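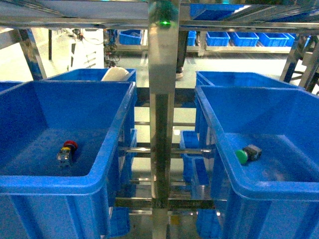 Plinero releases Raltlow USB-to-RS-485 bridge module with on-board isolation

9/27/18

Plinero has added an isolated version to its Raltlow line of USB-to-serial bridge modules. The new part connects a host computer to an RS-485 or RS-422 network through a single USB 2.0 full-speed port and carries the isolation barrier, the isolated supply and the line transceiver on the same board. Earlier Raltlow modules stopped at logic-level UART and left those parts to the customer.

The module enumerates as a standard communications device class (CDC) port. On current desktop versions of Windows, Linux and macOS no vendor driver is needed for basic serial traffic. A separate driver is available for applications that need to read the configuration memory, set the latency timer or address several modules by serial number.

Data rates are set by the host in the usual way. The baud rate generator uses a fractional divider, so non-standard rates can be selected directly. Seven and eight data bits are supported, with one or two stop bits and odd, even, mark, space or no parity. Nine-bit addressing, used on some older multidrop networks, can be handled by switching the parity setting between mark and space, but Plinero notes that the USB round trip makes this slow and recommends it only for networks with relaxed timing.

Driver enable control

In half-duplex mode the bridge chip controls the transmit enable line in hardware. The line is asserted one bit period before the start bit of the first character and released after the last stop bit has left the shift register. The host software does not have to toggle RTS, and turnaround does not depend on the scheduling of the operating system. The delay between the last stop bit and release can be set in steps of one bit period, up to a maximum of 7.

"Most of the support requests on the older modules came down to turnaround," said Sandro Zanetti, who manages the interface products at Plinero. "The slave answered before the master had let go of the line, and the first byte was lost. Doing it in the bridge takes the application out of the loop."

The local echo can be turned off in the configuration memory. With echo off, the receiver is disabled while the driver is active, and the host sees only traffic from other nodes. With echo on, the host receives its own characters and can compare them against what was sent as a simple form of collision detection.

Isolation and supply

The barrier sits between the bridge chip and the transceiver. The isolated side is powered by a small DC-DC converter fed from the USB bus, so no second supply is required. The converter is held off until enumeration is complete and is shut down again when the host suspends the port. Designers who need the network side to stay biased during suspend can fit an external supply to two pads on the bottom of the board; a diode on the module prevents current from flowing back into the converter.

Line termination and bias resistors are fitted but not connected by default. Each is enabled with a solder link. The cable shield has its own terminal and is not tied to the isolated ground on the module. Plinero leaves that choice to the installer, and the data sheet shows both a direct connection and one through a resistor and capacitor in parallel.

General-purpose pins

Four pins on the logic side are free for general use. Each can be set as an input, a push-pull output or an open-drain output, and two of them can also be assigned to drive transmit and receive indicator LEDs. Inputs are sampled by the bridge chip and reported to the host as an interrupt transfer when they change. A digital filter with a fixed window of 20 ms can be enabled on each input, which is long enough to mask contact bounce on most mechanical switches. The filter is off by default.

The pins are not isolated from the host. The data sheet states that they are for use inside the same enclosure as the module and should not be run to field wiring.

Configuration

Settings are stored in non-volatile memory on the bridge chip and are written with Fiore, the command-line tool that already covers the rest of the Raltlow line. Fiore reads and writes a plain text file, and the same file can be applied to any number of modules in turn. Version checking has been added: the tool now refuses to write a file made for a non-isolated module to an isolated one, and the other way around — in earlier releases this was accepted without a warning and could leave the transmit enable polarity reversed. Users who keep older files can convert them with a new option, and should check the polarity line in the output before programming.

The USB product string and serial number can be changed. The vendor ID can also be changed, but Plinero's signed driver will not load on a module with a different vendor ID. The CDC port is not affected.

Mechanical and temperature data

The module is a four-layer board with castellated edges on both long sides and can be reflowed directly onto a carrier board or fitted with pin headers. The logic-side pinout matches that of the existing UART module, so a carrier designed for that part can take the new one, provided the area under the isolated side is kept clear of copper on all layers. The network-side signals come out on the opposite edge. A keep-out drawing is included in the data sheet and should be followed if the isolation rating is to apply to the finished product.

Operating temperature is -20 to 70 degrees C. The converter is derated at the upper end of the range, and the maximum number of unit loads on the network falls with it. A chart is provided.

Availability

Samples and an evaluation board are available now from Pondix, which distributes the Raltlow line. The evaluation board carries one module, a USB connector, a pluggable screw terminal for the network and a header for the general-purpose pins. Modules are supplied in trays of 50 or on reels of 1,000. Reels are made to order.

The non-isolated modules remain in production. A full-duplex isolated version with separate transmit and receive pairs brought out to the edge is planned for April. The present module supports RS-422 by means of an additional receiver input on the bottom pads, which cannot be reached when the board is fitted on headers.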